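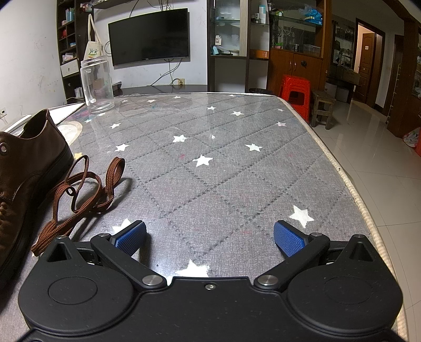 Section 9. Airing and turning the Stelline mattress
Air the mattress for 3 hours before first use, with the bedroom door open and the heat low. Strip it completely so that the mattress surface is exposed. Leave the law label attached.

1. Vacuum the top with the upholstery nozzle.
2. Rotate the mattress head to foot. Two people should lift.
3. Refit the Trundis cover and close the zipper.

Note: Repeat every September.

Caution: Do not use steam or bleach. Do not fold the mattress to move it. For a replacement cover, quote part 588.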